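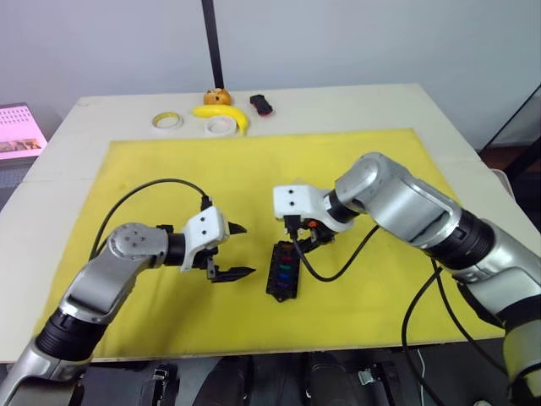
Robot Cell Attendant — Drembridge site, second shift

Hostar is adding two-arm robot cells to its hand assembly and sorting area in September. Current bench staff will keep their grade and pay. Daily duties will shift from repeated handling to setting out parts, checking grippers and cables, and recording stops.

Duties include:
Preparing each bench before the 2:00 p.m. start
Clearing faults and restarting the cell
Reporting changes in workload to the shift lead

No programming experience is required. Selected applicants receive 24 hours of paid training. Current employees will be considered first — outside applications are also welcome.

Apply through the Personnel Office, reference 2643.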